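Print | E-mail

Brirus questions early reading of Lougher trial data

PLINHOLM, 2021-05-10 – Brirus, the patient safety group, today asked the sponsor of the Lougher blood pressure trial to release its full monitoring reports before anyone calls the drug safe.

Saston, which ran the study, said in January that 497 patients had been enrolled and that side effects were "minor and expected." Brirus is not convinced. The summary leaves out 68 patients who stopped treatment early, and it gives a reason for only 10 of them.

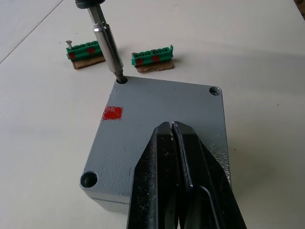 A gray metal enclosure with recessed screw holes at its corners.

"We keep hearing that the sites were checked," said Zuweira Osei, head of trial review at Brirus. "Checked by whom, and how often? Two visits in the whole study is what we can find on paper. I would not call that oversight."

Saston has promised an outside audit but has set no date and named no auditor. Brirus has heard such promises before and will wait for the signed report.

The group's written questions are available on request.

Contact: Henk Van Damme, Brirus press desk, Plinholm

Print | E-mail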